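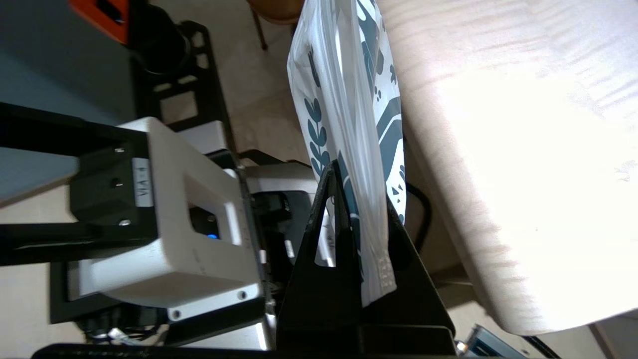
Software Engineer, Robot Manipulation (perception and control)

Plotwood, Briltstead
Full time, permanent
Posted 2019-04-11
Reference: PW-46

Plotwood writes the software that lets robot arms pick up and move soft goods: bags, pouches, sleeves, anything that changes shape when a gripper closes on it. We are looking for an engineer to join the manipulation team, which is led by Ximeng Peng.

What you will work on

Most of your time will go into Bretard, our grasp planner. It takes images from the wrist camera and the joint readings and decides where the fingers should close and how the arm should move afterwards. It copes well with boxes and poorly with thin plastic. Shiny and see-through bags are the main problem at present - reflections wash out the printed pattern, and the segmentation then loses the edge of the bag.

You will also share the upkeep of Ventura, the tool we use to replay recorded runs frame by frame alongside the motor commands. Everyone on the team uses it daily and it needs better search.

Typical tasks:
Improve segmentation of translucent and patterned packaging in wrist camera images
Write and tune the controller that holds a bag by one end while the arm is moving
Keep the hand-eye calibration scripts working when a camera mount is changed
Add tests to the planner so that a change can be checked before it goes on an arm
Review other people's code and have yours reviewed

The control loop runs at 50 Hz and is written in C++. Perception and tooling are in Python. You should be comfortable in one of these and able to read the other.

What we ask for

Two years or more of paid software work, or a research degree with a good amount of code in it
Working knowledge of 3D geometry, frames and transforms
Some experience with real hardware, on any kind of robot
Clear written English, as design notes are shared with our partners

Useful but not required: ROS, camera calibration, force control, training image models on small data sets.

Hours and place

The post is based at our workshop in Briltstead. You can work from home two days a week - the rest needs to be near the arms. Core hours are 10 to 4. There are 9 of us in the software group, and you would share a bench with Tiburcio Ayala, who looks after the controllers.

How to apply

Send a CV and a short note on a piece of software you have written that moved something physical. Links to code are welcome. Please put the reference in the subject line and address it to Gleice Guimarães, who handles all applications.

Interviews are in two parts: a phone call with Ximeng, then a half day in the workshop with a small programming task on a recorded run. We pay travel costs for the second part. Those who applied in March for the tooling post are welcome to apply again.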